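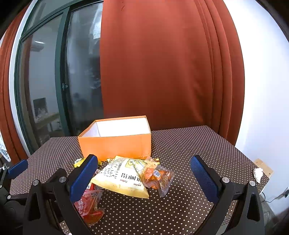 Both fingers open in front of the snack pile, orange box behind.

Gripper closes way too far on puffy bags when the motion is played back

Posted by Florencia Lucero, Tue 20 February

Hi all! I'm hoping somebody on here has run into this, as I've been going in circles with it. I record pick-and-place moves with a pair of hand-held grippers (the kind with the blue finger pads, see photo), and then the same moves get played back on two Sezer arms through an Okell controller. The job is dull on purpose: snacks go from the table into the orange box. Bags, wrappers, see-through pouches, whatever I had in the kitchen.

Recording feels fine. I squeeze the trigger, the fingers close, the bag comes up. On playback the arm goes to the right place, I mean really nicely to the right place, and then the fingers keep closing long after they've got hold of the thing. Last week it popped a big chip bag. Chips everywhere, and a loud enough bang that I hit the stop button before I knew what I was doing. Flat wrappers come out okay. It's the puffed-up stuff that gets crushed.

What I've tried so far:
Swapped the pads on both sides, no change.
Turned the playback speed down, no change except a slower crunch.
Dropped the force limit on the Okell from 300 to 200. That saved the bags, but now it lets go of the heavier pouches halfway to the box, so I can't leave it there.

I have 2000 recordings done this way and I'd really like to not throw them out. The log says the opening is "valid" the whole time, no dropouts, no warnings. One more thing, and maybe it's nothing – it's only the left arm. The right one handles the same bags without trouble. Is that a motor going bad? I was about to order one and they aren't cheap.

Canan Demirtaş

Don't order the motor yet! The fact that it's one side and that it's always too far closed sounds like your zero has moved. I had the same mess in April, different arms but the same controller.

What gets recorded is how wide the fingers are, and that number only means something if "closed" on the hand-held one matches "closed" on the arm. If the linkage on the left hand-held unit has slipped a bit, it can report a smaller opening than it really has. Your hand doesn't notice because you stop squeezing when the bag feels right. The arm doesn't feel anything, it just goes for the number. With a flat wrapper it was going to be nearly shut anyway, so you get away with it.

Easy check: close the left hand-held one on a block of known thickness and read the log. Then do the right one on the same block. If they disagree, there's your answer. On mine it was 2 mm off, and that was plenty to kill a bag of chips. Look at the round screws on the linkage too, mine had backed out just enough that the finger could rock if I pushed on it. Tighten them before you redo the zero. I did it the wrong way round the first time and had to start over, so learn from me.

If the offset is steady you can shift the old recordings by that much and keep them. If it wandered over time you'll have to work out where it started, and I don't have a neat trick for that part, sorry. I compared the fully closed value at the start of each session and drew a line where it jumped. Took me an evening and a lot of tea.

Gaëtan Lefèvre

Just lower the force more and put rubber bands on the fingers. Works for me.

Duygu Tuncer

I'd go with Canan, but please don't test the fix at full force with your hand anywhere near the left fingers. "Valid" in that log only says a number came in, it doesn't say the number is any good, so I wouldn't lean on it for safety at all. Put the limit back to 200 while you check, and use one of the light bags. Once the block test agrees on both sides, go up a little at a time.

Rubber bands will change the thickness of the fingers, so you'd need to redo the zero after that as well (and they snap, I've had one hit me in the glasses).

Florencia Lucero

Block test done – left reads smaller than right, every single time! One screw was loose on that side. Tightening it now and then I'll start digging through the old sessions. Motor order is on hold. Thank you both, and Gaëtan, I'll keep the rubber bands for closing the chip bags.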